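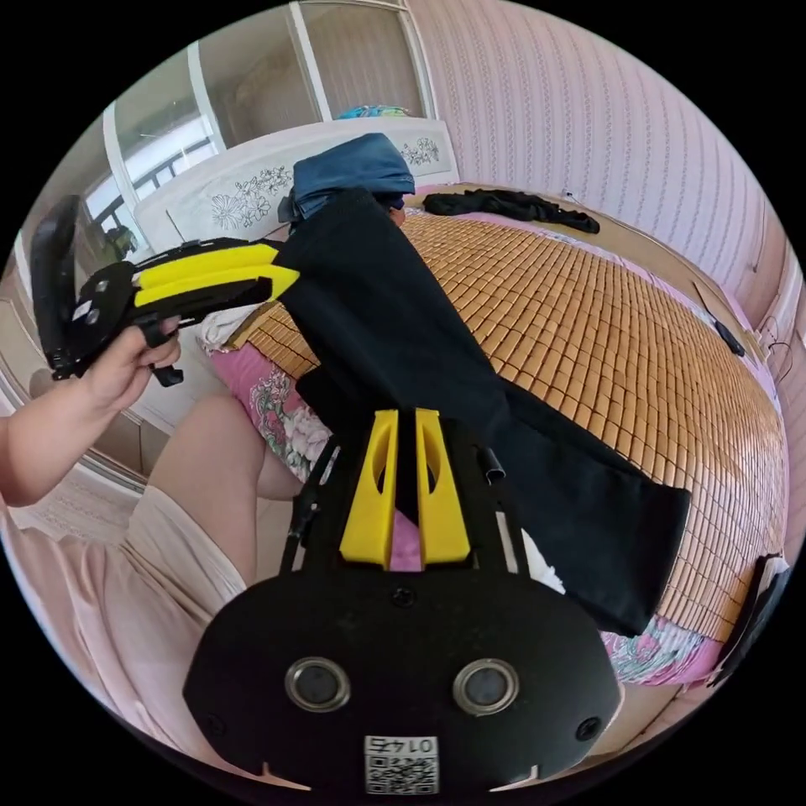

4.2 Time on market and the spare bedroom

What excited us most in the Citton listings was how much a second bedroom seemed to matter. We followed 69 homes from first listing to signed contract, and the small two-bedroom houses near Prikent went faster than anything else in the sample – faster even than larger houses with newer kitchens. We had expected price per square foot to explain most of this. It explains some of it, but the bedroom effect stays strong when we compare homes in the same price band.

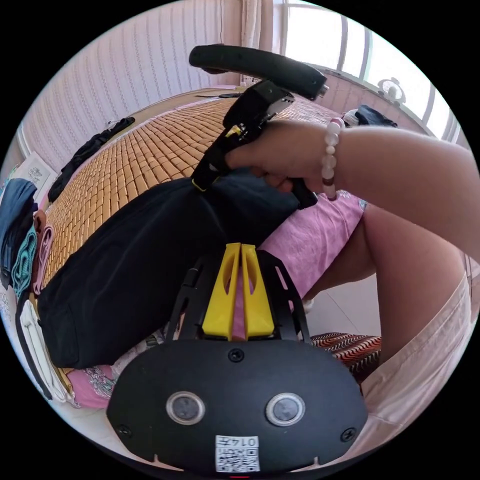
The pattern holds on both sides of the river, though it is weaker in Florer, where many sellers are also landlords and can afford to wait. Typical homes there stayed listed for roughly 7 weeks. Agents' notes from October are a wonderful source on this point: buyers kept asking whether a room could take a full-size bed, and listings that gave the room's measurements drew more visits in the first weekend. We think this deserves a study of its own!

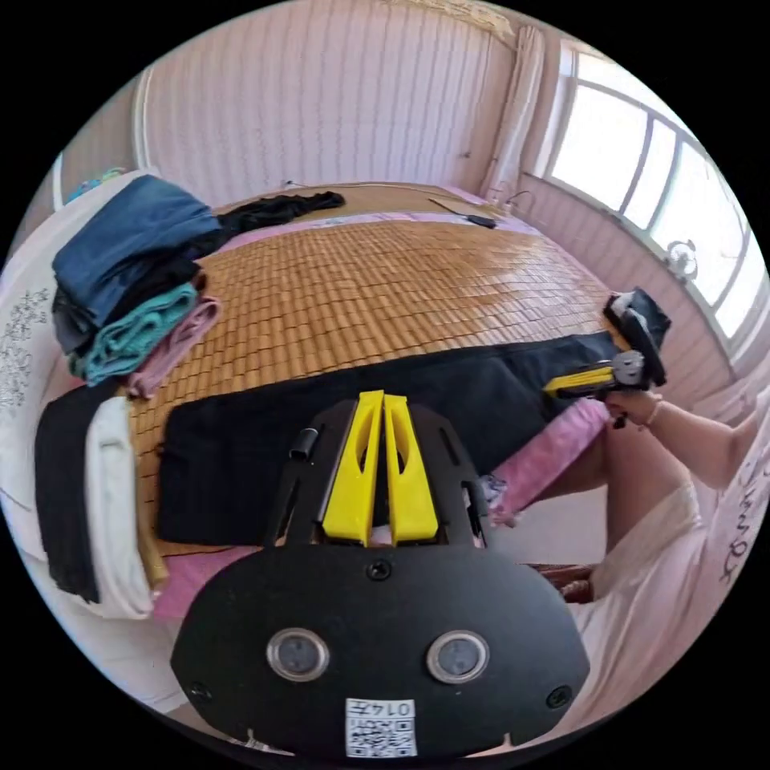
Figure 2. Bed with a woven bamboo sleeping mat.

Asking prices were cut less often than we had guessed. Where a cut did happen, it usually came after a failed inspection, and the Erraji district accounts for most of those cases. Section 4.3 returns to the inspection records and asks how far they can be trusted for older homes.

Search this site Enter keywords Go

Related papers
Rent and repair costs in Florer
First-time buyers in the Erraji district
Reading agents' notes as data

Contact | Copyright | Back to top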